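Cudley opens play kitchen lending shelf in Prelham — tidy-up bins included

FOR IMMEDIATE RELEASE — September 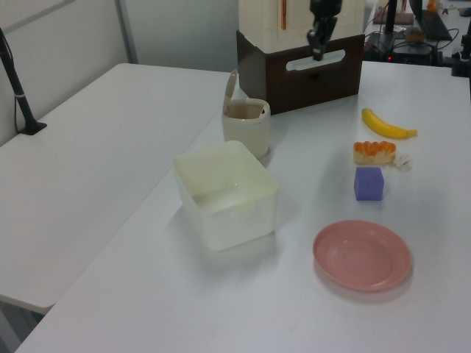
Parents who tried the sets over the summer said the storage mattered more to them than the food did, and one asked if the bin could be borrowed on its own. It can.

Cudley, the toy library on the ground floor of Plallel House, is opening a lending shelf for play food and the things it gets put away in. Doors at 10am, first come first served, no booking for the first month.

There are 17 sets to start with. Each is small on purpose. A few bits of toy food, a plate, a block or two for sorting, something open to tip it all into at the end. Banana, pastry, purple cube, pink plate, off-white plastic bin — that sort of size. Goes on a table top, doesn't take over the kitchen.

Sets go out for 2 weeks and can be renewed once if no one else is waiting. Suitable from age three. Younger brothers and sisters welcome to join in but please keep an eye on them with the smaller pieces.

Money for the shelf came from a £1,799 grant from the Michailidis Fund, which has paid for the toys, the containers and a second-hand shelving unit. Nothing left over for a sign so look for the blue door.

A spokesperson for Cudley said: "We had plenty of toy food already, it was all in one crate and it came back in a worse muddle every time. Smaller sets, one bin each. Children like putting the banana in the bin nearly as much as they like serving it up."

Every set comes with a card listing whats in it and a few tidying games. Food on the plate, blocks in the bin. Everything yellow first. Lid up, one thing in, lid down, for the sets that have a little flip-top pot.

Borrowing is free to Cudley members. Membership is £7 a year per household and covers the rest of the library as well, jigsaws and ride-ons included. Join at the desk, bring something with your address on.

Returns: wipe the plastic pieces with warm soapy water, dry them, check against the card. Missing a piece? Tell the desk, there is no fine. Please dont put the wooden items in the dishwasher, we lost a good chopping board that way in the spring.

Donations of play food in clean condition are welcome, hard plastic or wood prefered. No more teapots please — we have enough teapots.

ENDS

Notes to editors

Cudley is a membership toy library serving Prelham and the villages nearby.

Photographs and interviews on request from the Cudley desk, Plallel House, Prelham, mornings only.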